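Diário, novembro

6h40. Leitura do higrómetro da cave antes do café: valor acima do de ontem, apesar do desumidificador Lusteck ligado toda a noite. O reservatório estava a meio. Ou a máquina perdeu rendimento ou entra mais vapor do que supus. Inclino-me para a segunda hipótese, pois a parede norte voltou a ter eflorescências junto ao rodapé.

O Geert Martens passou às nove para ver o reboco. Retirou uma amostra com escopro e confirmou base de cimento, demasiado fechada para alvenaria antiga. Propõe picar até 30 cm acima da linha de sais e refazer com cal hidráulica em duas camadas. Orçamento de 2000 euros, sem pintura. Pedi outro à Koster, que ainda não respondeu.

 Os tecidos grossos foram os primeiros a ganhar cheiro.

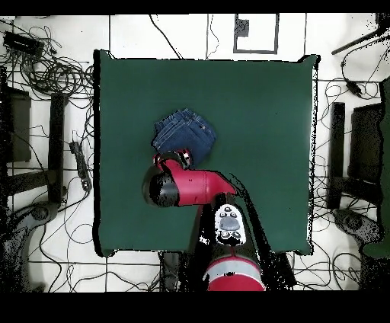 Calças de ganga dobradas, pano verde.

A Leonilde Mota insiste que o problema é ventilação e não capilaridade. Discordo em parte. Com ar exterior saturado, abrir o postigo só piora a leitura, e tenho os registos de outubro para o mostrar. Admito que a grelha do lado da rua está obstruída por tinta velha e convém desimpedi-la. Fica para depois do reboco.

Tarde: medi a parede a três alturas com o aparelho de pinos. O gradiente desce de forma regular de baixo para cima, o que aponta para água do solo. Anotei tudo na folha, com a temperatura ao lado. 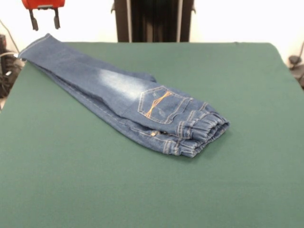 Falta decidir o que fazer ao armário encostado à parede norte. Afastá-lo uma mão-travessa deixa circular o ar, mas tapa o quadro elétrico. Desmontá-lo seria mais limpo. Os parafusos do fundo estão oxidados e vou precisar de óleo penetrante.

19h15. Segunda leitura: desceu ligeiramente. Esvaziei o reservatório e limpei o filtro, que tinha pó de reboco. Amanhã telefono à Koster e pergunto pelo prazo de cura da cal com este frio.

Última atualização: novembro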